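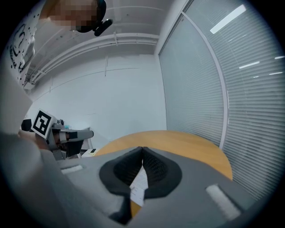
Could you make the lines any fainter, a customer asked us in July, because she writes small and the old ones got in the way of her pencil. We could, and the current batch is printed that way.

Home Paper Pads and slips Boxes Delivery Basket

Mukau ruled slips, white, pack of 400

Mukau slips are small loose sheets of white paper with faint printed lines on one side. The back is plain. They are meant for short notes: a phone message, a shelf count, a list for the shop, a word left on top of somebody's post. They have no glue strip and no holes, so they stack flat and can be fed into a card box or clipped to a larger sheet.

We started making them for a stockroom that was cutting up full sheets of ruled paper by hand, and the size has stayed close to what they used. It suits one message per slip. If you tend to write more than a few sentences, the Grinditz half sheets are a better buy, and they come from the same paper.

The paper

The sheets are uncoated and slightly rough to the touch. Pencil, ballpoint and fibre tip all work well. Fountain pen is fine with a fine nib, but a broad nib with a wet ink will spread a little at the edges. Highlighter shows through on the back, as it does on most paper of this weight.

The lines are pale grey. They are dark enough to follow under a desk lamp and will mostly drop out on a photocopier set to normal. If you need the lines to copy as well, turn the setting up a step or ask us for the older, darker ruling. We still have some 22 packs of it left, and it won't be printed again.

You will find a small dark mark on every sheet. It is a cutting mark that we use to keep the ruling straight, and it also tells you which way up the slip goes when you are sorting a pile. A few people have asked for slips without it. At the moment we can't offer that.

Getting one sheet at a time

New slips can cling together, more so in dry weather. Bend the stack one way and then the other before you put it out, and run a thumb down the side. After that a single sheet should lift away from the corner. Slips that have been sitting in a damp cupboard curl towards the ruled side – leave them under a book overnight.

For a counter or a hall table we suggest the Staria tray, sold separately. It has a low front so that you can pinch the top sheet without tipping the rest out. The tray takes about half a pack. Filling it right to the top makes the last few slips slide off, so leave a bit of room.

What is in the pack

400 slips, banded with a strip of brown paper, in a card box with a lift-off lid. The box is the right size for keeping used slips as well, if you file them upright. Spare boxes are on the Boxes page. There are 2 versions of the slip, ruled and plain, and they share a box, so please check the end label before opening. We can't swap a pack once the band has been broken.

Keeping them

Ordinary care is enough. Keep the lid on if the box stands near a window, as the top sheets will yellow before the others. Pencil notes filed face to face can smudge after a while. Filing them all facing the same way helps a good deal.

Used slips can go in with household paper recycling. So can the band and the box. The ink we use for the lines does not need any special treatment.

Delivery and returns

Orders leave us on weekdays. A single pack goes as a small parcel and fits most letterboxes on its side, though the box does sometimes arrive with a soft corner. The slips inside are rarely marked, but tell us if yours are and we will send another pack. Unopened packs can be returned within 21 days. Please put your order number inside the parcel and not just on the outside – labels come off.

Shops and offices ordering by the carton should write to Vasiliauskas, who handle our trade orders and keep their own stock. Their carton price includes the tray if you ask for it when ordering. It can't be added afterwards.

The plain version is out of stock and due back with the next cutting. The ruled version is available now.

Page last changed Saturday, January 31, 2026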